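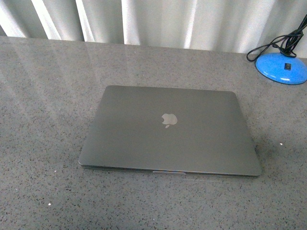
Laptop on a gray countertop.

Filed under: Courses / Crime Reporting / Week 4 handouts
We use cookies to remember your reading preferences. OK

Welcome back, everyone! On Monday we looked at the police blotter, and now I'd like us to slow down a bit and think about what happens between the first call to the station and the first paragraph you file. Our practice case is the break-in at the Prorno warehouse on Le Roux Street, and I've left the police log a little messy on purpose, so please be patient with it.

Start with what the log says and who says it. Officers were called at 2:15 a.m., a side door had been forced, and 139 boxes were listed as missing. The owner puts the loss at about $3000. That figure belongs to the owner, so attribute it (I know, I say this every week!). "Arrested" and "charged" are different words – look them up again if you feel even slightly shaky.

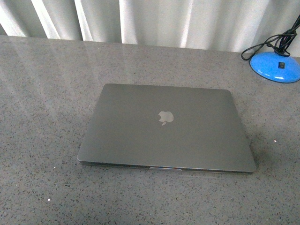
Closed laptop, silver-gray.

Now for your draft. Keep it under 30 lines, put the time and place near the top, and leave out the neighbor's guess about who did it. You may name the business, but hold back the name of anyone who hasn't been charged. If you're filing through Lerneneo, save a copy somewhere else as well. 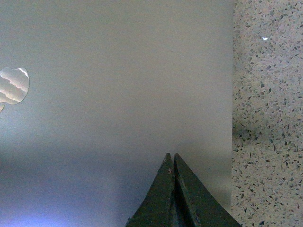
Trakinus asked whether the guess could stay in if the neighbor agreed to be quoted by name. I'd still say no – a name on the quote doesn't make the claim any safer, and you could end up repeating something very unfair about a real person. Do call the neighbor back, though, and ask what they saw and heard that night. Bring your notes from the call along with the draft.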